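I've been walking the same stretch of village for nine years now, and last April I finally made a proper route out of it. By that I mean a written walking route that a stranger could follow with a piece of paper in their hand and end up back at their own car. It took me much longer than I thought it would, and I made just about every mistake you can make, so I'm putting my method down for anyone who wants to do the same for their own neighborhood.

You don't need much. A notebook, a pencil (pens quit on me in the cold), a phone that can record a track, and shoes you don't have to think about. I used a free mapping app for the track and a Planska notebook for everything else, mostly since the Planska has a stiff back and I can write on it standing up.

## Walk it once without writing

I know, I know, you've already walked it a hundred times. Do it again anyway, and pretend you're a visitor. Start where a visitor would start, so probably the parking lot or the bus stop and not your own front door! I'd been starting in my head from my kitchen, and my whole first draft assumed you already knew where the bakery was.

Record the track on your phone while you do this. Don't stop to take notes, just go at the pace you'd go with a friend. At the end you'll have a time and a distance that you can trust. Mine came out at 3,282 meters, and I left it in the leaflet just like that for a while, until Mieke Hendriks read it and asked if I'd used a ruler. It says "a little over two miles" now.

## Walk it again and write everything

This is the slow one. Every time you turn, cross, or go straight at a place where you could have turned, stop and write it down. I number mine as I go. My second walk gave me 27 numbered points, which was too many, but it's much easier to cross things out at the table than to go back out because you can't remember if the footpath came before or after the chapel.

For each point I write three things:

- what you're standing next to
- which way you go
- what you'll reach next

So a raw note looks something like this: "14. Corner by water pump. Left, uphill. Next is bench." Ugly, but it works. Keep them ugly for now.

The thing to watch for is landmarks that move or change. I had a beautiful instruction about a blue van. The van was gone the next week, of course. Flower boxes are bad, parked trailers are bad, and shop signs are only okay if the shop has been there forever. Buildings, walls, pumps, bridges and big old trees are what you want. 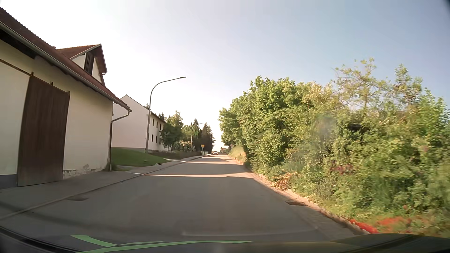
Streets with long straight bits need a little extra help, because people get nervous when they haven't had an instruction for a while. They start thinking they missed a turn. If there's more than five minutes between two points, I put in a comfort line, something like "keep going, you'll pass the old school on your right." It isn't a turn and it doesn't get a number. It just tells people they're fine.

## Left and right will betray you

Seriously, check every single one. I read my draft at home and was so sure of it, and then Sorin Begović took it out for a test and ended up behind the sports field, looking at a compost heap. I'd written "left" when I meant "left if you're coming from my house." Two of them were like that!

What helped me was sitting down with the map turned so that the direction of walking always pointed away from me. Every time the route turned, I turned the map. You feel a bit silly spinning a sheet of paper around on the table, but it caught both mistakes in about a minute.

And please skip north and south unless you're writing for hikers. Most people out for a Sunday-ish stroll have no clue which way is north, me included when it's cloudy.

## Write it up

Now you can make it nice. I use short sentences, one instruction each, and I put the direction at the front: "Turn left at the pump and walk uphill to the bench." Somebody who is walking only looks down for a second, so the first two words have to do the work.

Any stories go in a separate paragraph under the instruction, in smaller type. I had a long bit about Prirkinance, which is what the older people here call the low field by the stream, and it was originally jammed right in between two turns. Everybody who tested it missed the second turn. Once I moved the story underneath, the problem went away.

Aim for one sheet, folded once. My text came to 800 words with the stories in, and that fits on both sides of a sheet at a size my mother can read without glasses. If yours doesn't fit, cut the stories first and then look at whether you really need every point. I got down to 19 from where I started, and I don't miss a single one.

## Get it tested, twice

Give it to someone who doesn't know the area and then, this is the hard part, walk behind them and keep your mouth shut. Don't point. Don't cough. If they stop and look around, put a mark on your own copy at that spot. Those marks are your to-do list.

Then fix it and find a different person, as the first one knows the way now. I also asked for the second test in the evening, around seven, and learned that one of my best landmarks (a small carved date over a door) can't be read at all once the light goes. I swapped it for the door itself.

## Printing

I had mine done at Wuyts, the copy shop by the station, on slightly heavier paper. Plain office paper turns to mush in the first drizzle. I ordered 147 copies, which is a strange number, but it's what my leftover birthday money paid for, and they've nearly all gone from the rack at the bakery.

Put a month and year in the corner, plus an email address for corrections. I've had four messages so far. Three were about the gate at point 11, which sticks, and you have to lift it a little before you push. It's going in the next version.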